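Frequently Asked Questions
Meinecke Demonstration Collection: the Weighing Task

These answers are intended for operators, partner laboratories and those applying for access to the recordings. They apply to the weighing task only. Separate pages cover folding and cable work.

What is the purpose of the collection?

The Meinecke collection supplies recorded demonstrations to groups training robots by imitation. A person guides two arms through a household job, and the movements of the arms are stored together with the views from the cameras. A learning system is later trained on many such recordings. The collection is maintained at the Cloltidgate site and is overseen by Johanna Eberhard.

What does the weighing task consist of?

The operator uses the arms to switch on a kitchen scale, set it to zero with the bowl in place, and transfer dried beans from a container to the bowl with a scoop until the stated weight is reached. The scoop is then put down on the table. Each complete run is stored as one episode.

Is pressing a button recorded as a separate skill?

Yes. Button presses are labelled as their own segment, as they call for a different kind of contact from scooping. The operator should approach slowly, press once and withdraw the fingertip fully before starting the next movement. A second press made by mistake must be noted in the episode log.
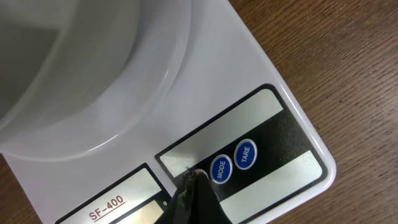 Gripper tip at the control panel, wrist camera view.

How many episodes are there?

The present release contains 409 episodes of the weighing task. The target for the full set is 2,000. New episodes are added once they have passed review, and the release number changes each time.

Must both arms be used?

Both arms must be active in every episode, although they need not move at the same time. The scoop may be picked up by either arm. Where the container stands out of comfortable reach of the arm that holds the scoop, the operator may pass it across. Handovers are welcome in the collection and should not be cut short to save time. The giving gripper opens only when the receiving gripper has closed.
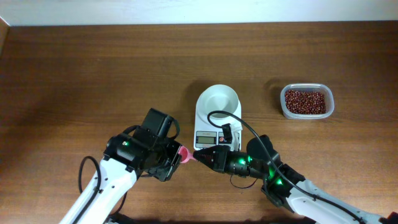
Mateja Dervishi wrote to ask whether a clumsy handover ought to be thrown away, given that her own group had found such recordings useful for teaching a policy to recover. We agree with the point. An episode with a poor grasp that is then corrected should be kept and marked "recovery". An episode in which the scoop is dropped out of reach should be ended and marked "failed". Failed episodes are stored but are left out of the standard release.

How is success judged?

Success is judged on the weight shown by the scale when the operator ends the episode. A result within 5 grams of the stated weight is accepted. Operators should wait for the reading to settle and should keep both grippers clear of the bowl and platform while they do so. A gripper resting on the rim will alter the figure, and the episode cannot then be scored.

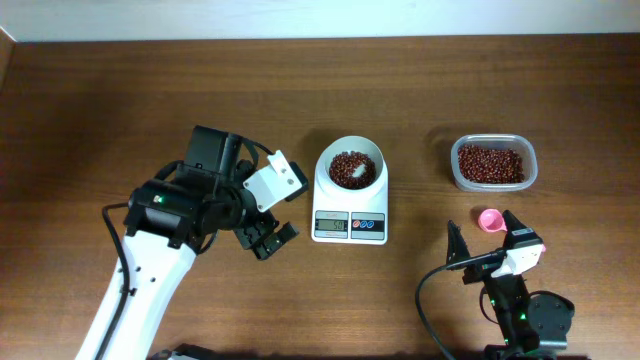
The reviewer enters the final reading by hand. Where the display cannot be read in any camera view, a second reviewer is asked to look at the episode. If neither can read it, the result is entered as "unknown" and the movement data are kept.

What happens if beans are spilled?

Spilled beans should be left where they are until the episode has ended. The operator should not reach into the work area while the arms are powered. Before the next episode, the table is cleared by hand and the beans are returned to the container.

May the objects be moved between episodes?

They should be. The positions of the scale, container and scoop are to be changed after every 6 episodes, within the area marked on the Drosier layout sheet. Turning the scale at an angle to the table edge is permitted and encouraged. A system trained on a single arrangement tends to do badly when the arrangement changes.

Why are wrist cameras needed as well as the head camera?

The head camera shows where the objects stand in relation to one another. It is less helpful once the scoop has entered the beans, when the arms may hide the point of contact. The wrist view gives the depth and tilt of the scoop at close range. Recordings in which one of the views is missing are not accepted.

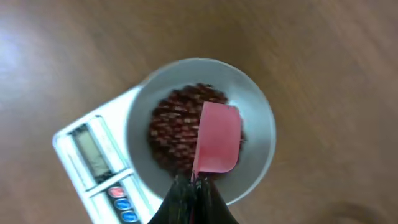 Scoop in the bowl of beans, wrist camera view.

How do I apply for access?

Applications are made through the Zorell portal. Please state the name of your institution, the intended use and the person responsible for storing the data. Applications received before the end of May will be considered for the next release. Access is granted for research use, and the recordings may not be passed on to third parties.

Whom should I contact about an error in a label?

Please use the correction form on the portal and quote the episode number. Corrections are checked by a reviewer and listed in the notes to the following release.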